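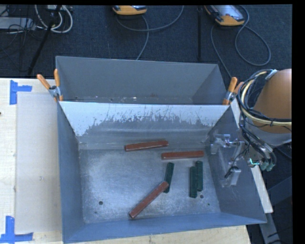 Stekska publica hoy, 7 de marzo, su informe sobre el estado de los robots para tareas domésticas y de taller, y la conclusión es poco vistosa: todavía no están listos para venderse como ayudantes. La firma, que asesora a pequeños talleres en la compra de maquinaria, pidió a los fabricantes pruebas con objetos corrientes y recibió sobre todo vídeos de promoción. Por eso el informe se detiene en tareas tan modestas como vaciar un cajón metálico con seis bloques, tres de color marrón rojizo y tres verde oscuro, donde uno queda cruzado sobre otro y dos están pegados por el lado largo. Cualquier aprendiz los recoge sin mirar dos veces. A un brazo robótico, cada contacto entre piezas le plantea una decisión.

El documento, titulado Kesitz, reúne 33 tareas, desde clasificar tornillería hasta doblar paños, y propone repetir cada una 50 veces sin intervención humana. Stekska considera que una demostración única no sirve para decidir una compra.

"Nos hablan de robots que pondrán la mesa y luego nos enseñan bloques en una caja. Los bloques nos parecen un buen comienzo, pero que se presenten como tal", señala la empresa.

El informe recomienda a los talleres 3 cautelas antes de firmar: exigir ensayos con sus propias piezas, preguntar quién recoloca el material cuando algo falla - y quién paga ese tiempo - y desconfiar de los plazos cerrados.

Kesitz puede solicitarse gratis en la oficina de Stekska en Zutmont. La próxima edición está prevista para octubre.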